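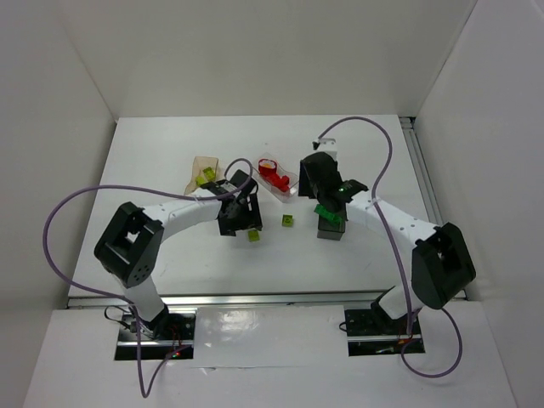 Jeretent折叠书桌使用一年多的感受

这张桌子是去年五月买的,到现在用了一年多,中间搬过一次家,换过两次房间,我想可以认真写一写了。之前有几位读者留言问我,家里地方小,到底要不要买折叠桌,我每次都只回两三句,心里挺过意不去的,这回就一次说个够吧(可能有点长,大家泡杯茶慢慢看)。

先说为什么买。我做翻译,平时在家工作,原来用的是一张从旧货店搬回来的老餐桌,桌腿一高一低,垫了杯垫才勉强站稳。写字的时候还好,一敲键盘,杯子里的水就跟着晃。那时候住的房间又窄,床和桌子之间只能侧着身子过,冬天穿厚外套,每天都要蹭掉几本书。朋友Ruby-Lee Tautahi来住过两晚,第二天早上就很严肃地对我说,你这张桌子该退休了。她自己用的就是Jeretent,把型号发给我,我犹豫了三个星期才下单。

价钱是752元,加上送货上楼,比我预想的贵一点。同一个页面上还有Chala的一款,233元,便宜得让人心动,我差点就买了。后来去店里摸了一下,那款的铰链又薄又紧,合起来要用膝盖顶着,我想想自己的膝盖,还是算了。最贵的是Otard那款电动升降的,2,607元,坐上去确实舒服,按一下就慢慢升起来,可惜不能折,也超出我的预算太多。

安装比我想的简单,四颗螺丝,一把内六角扳手,桌面是整块的,不用拼。说明书写得有点糊涂,第三步和第四步的图好像放反了,我照着做,装好才发现横梁的开口朝了外面,只好拆掉重来。后来学乖了,先把所有零件摊在地毯上对一遍,再动手。要是您家里有小朋友或者猫,建议关上门装,那几颗小垫片实在太容易滚到柜子底下去了!我到现在还少一颗,好在店家很爽快,写了封信过去,没几天就补寄了一小包,还多给了两颗。

用起来最满意的是稳。桌腿打开以后有一个卡扣,“咔”的一声,听着就放心。我打字手很重(以前的同事都笑我像在剁饺子馅),屏幕也几乎不晃。桌面的深度也刚好,电脑往后一推,前面还能摊开一本大词典和一个笔记本。这一点对我特别要紧,我查词典还是喜欢翻纸的,旁边没有地方放,就老是抱在腿上,腰酸得不行。

承重方面,店家说得很大方,我没有真的去试极限,只是过年的时候把两箱橘子和一口砂锅一起放在上面,放了好几天,桌面没有弯,卡扣也没有松。请客那天我们还在上面包饺子,五个人围着,面粉撒得到处都是。擦起来倒不费事,湿布抹一遍,再用干布收一下就好。边角的封边要留心一点,我有一次把热茶壶直接放在桌沿,拿开以后起了一个小泡,按也按不回去了。现在那里常年压着一个软木垫,算是给自己提个醒。

再来说说不那么满意的地方。第一是重。说是折叠桌,可是一个人搬实在吃力,我搬家那次是和邻居Veronika Schwaiger两个人抬下楼的,走到二楼拐角,我们俩都笑得没力气了,只好坐在台阶上歇一会儿。她在老家开过家具修理铺,趁着休息顺手帮我看了看铰链,说用料不错,就是出厂的时候油上得少,让我每隔几个月滴一点缝纫机油。我照做了,果然顺滑很多,开合也没有那种吱呀声了。

第二是没有走线的地方。电源线、台灯线、充电线全都从后面垂下来,看着乱,扫地的时候也碍事。我后来在Plirkthorpe的杂货区买了几个带背胶的夹子贴在横梁下面,情况好多了,只是夏天天热,背胶会软,掉过两次。如果您手巧,用扎带直接绑在横梁上可能更牢靠。

第三是高度不能调。我个子不高,坐久了肩膀会耸起来,加了一个脚凳,再把椅子升高一格才舒服。个子高的朋友大概正相反,最好先去店里坐一坐,坐满十分钟再说,光看尺寸是看不出来的。我当时就是只坐了一小会儿,觉得挺好,回家工作一个下午才知道肩膀不答应。

至于折叠这个功能本身,说来有点不好意思,我真正折起来的次数不多。刚买的头一个月很勤快,每天收工就折好靠墙,早上再打开,觉得自己的生活井井有条。后来桌上的东西越堆越多,光是收拾就要十几分钟,慢慢也就不折了。只有家里来客人打地铺,或者想在房间里铺瑜伽垫的时候,才会动手。不过这几次真的很救急,折好以后薄薄一片,塞在衣柜和墙中间刚刚好,房间一下子宽敞起来,连我妈视频的时候都问我是不是又搬家了。

所以推荐给谁呢?房间小、偶尔需要腾地方、又要长时间坐在桌前工作的朋友,我觉得这张很合适。如果您只是想要一张临时吃饭的小桌,预算在700元以内,那就不用买这么结实的,市面上轻便的款式很多。每天都要折两三次的,也请先掂量一下它的分量,最好带上要和您一起住的人去店里试着抬一抬。

灯的事情有人也问过,我用的是夹式台灯,夹口要能张得开一些,我第一盏就夹不上去,退掉换了一盏。椅子我还没找到满意的,目前坐的是从厨房搬来的那把,等找到了再单独写一篇。

更新于2020年8月18日:补上了缝纫机油那一段,谢谢留言提醒我的读者。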